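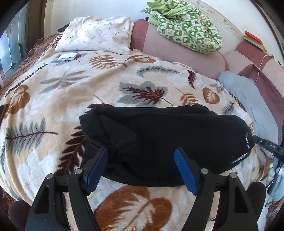
Irine project: home folding sessions

The Irine project has moved its clothing work out of the lab in Pedberg and into people's homes. In the first half of the year all folding was recorded on one white table with one set of shirts. The arm learned that table very well. When we put the same shirts on a couch at Segers, it reached for the wrong place more often than the right one, so the group decided to collect the next set of demonstrations on real beds and sofas, using whatever clothes the household has.

The method is the same one we described in the December newsletter. The person doing the task holds the gripper and does the work with it directly. A camera on the tool records what the fingers are doing, and the path of the hand is worked out afterward. There is no robot in the house. The recordings go to Nendero, where they are checked and added to the training set for the two-finger arm.

Each household gets a kit with the hand-held gripper, a charger, spare finger pads and a printed sheet. The task list has 12 items. Most of them are small: pick up a soft item and put it down flat, turn a garment over, bring one pant leg across to meet the other, smooth out a sleeve, move a folded piece to the side. Full folds come later in the list, after the person has had some practice. A single demonstration should be no longer than 30 seconds. If it runs over, start again.

A few points have come up in the recordings we have so far.

Dark clothes are harder than light ones. A black knit item in a heap has very little for the camera to go by, and in many clips it is hard to say which layer the fingers have taken hold of. Please keep doing them. People own a lot of black clothes and the arm will have to deal with them. It helps to open a curtain or turn on the ceiling light before you start.

Patterned bedding is fine. We were asked twice whether the bed should be covered with a plain sheet, and the answer is no. Leave the blanket you normally use. The same goes for pillows, books and other things near where you are working, as long as they don't get in the way of your hands.

Open the fingers fully before you move in. Several clips show the fingers half closed as they come up to the cloth, and the arm then learns to push the fabric along in front of it. Open wide, come in low, close, and wait a moment before lifting.

With pants, spread them out first and begin the recording once they are lying flat. Take hold of the cuff of the leg nearest you. Thick seams and zippers can slip out of the pads, so try for a plain part of the fabric next to them. 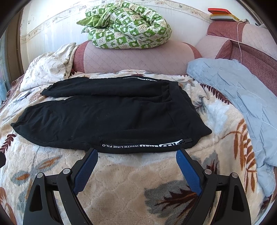
Black pants laid out on the blanket, with the gripper fingers open.

Do not use your free hand to help. This is the most common reason a clip is dropped. It is a hard habit to break, and most of us in the lab still do it. If the cloth gets away from you, go after it with the gripper and keep recording. A clip with a missed grasp followed by a good one is worth having, and we would like more of them. The arm misses too, and it needs to see what to do next.

Sitting down is allowed, and so is kneeling next to the bed. Change your position now and then so that the clothes are not always seen from the same side.

The target for this round is 200 good clips per household. At a steady pace that can be done over several short sessions. We suggest stopping after 15 minutes, before your wrist gets tired, since the motions become jerky after that and the clips show it. The blue pads wear down at the tips. When the texture is gone on one side, change both and write it on the sheet.

Kits can be returned to the front desk at Pedberg or handed in at Segers. Please leave the clips on the tool and do not rename or delete anything, including the bad ones. Nendero will do the sorting.

The next round will cover towels and bed sheets. Households that want to stay on for it can keep their kit and will get a new task sheet in the mail.

5 July 2020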